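Blagues de famille, version 2

Petit recueil de farces et de répliques entendues à la maison, surtout dans la cuisine, avant le premier café.

Contenu
700 entrées, dont 23 sur le lave-vaisselle. Ma sœur conteste le classement.

Deux rendus, fond sombre dans les deux cas. 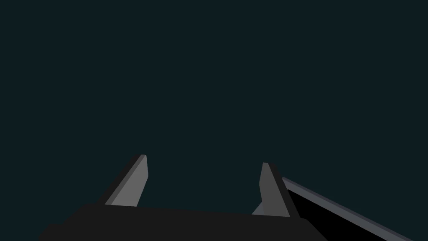
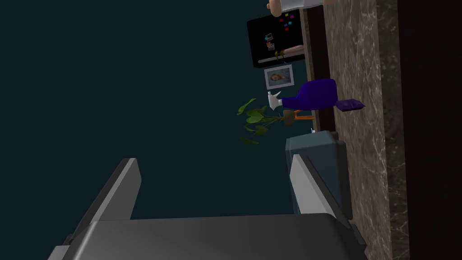

Format
Un fichier texte par saison, une blague par ligne. Le dossier Tredow contient les versions longues de mon oncle. Prévoir un siège.

Licence
Usage libre, sauf à Noël devant ma mère.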